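Black bracket from a chip case: what is it?
Asked by Nadine Darwish, Saturday, May 4, 2019

Long black bracket, glossy paint, rounded at one end. Two narrow slots near that end with a short silver bolt or pin between them. 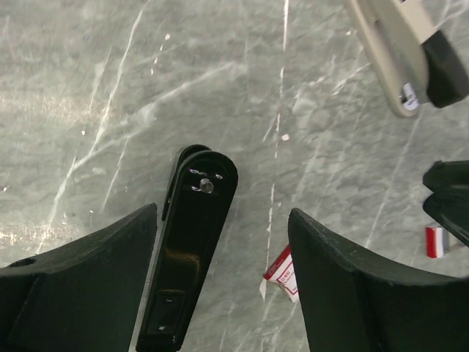 Answer 1 (4 votes)
Handle mount, probably. Measure the hole spacing; mine was 25 mm. Does the case have latches or a hinge missing?

Comment by Nadine Darwish
Both latches are on the lid. Egg-crate foam in the lid, chips in rows in the tray, torch or baton lying across them. I bought it second-hand in Talivthorpe.

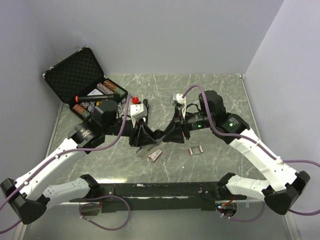

Answer 2 (11 votes), Randa Rizk
Could be a lid stay. Empty the tray, close the case and look for a matching pair of holes on the inside wall. Don't force the pin.

Answer 3
try Shboul they sell spares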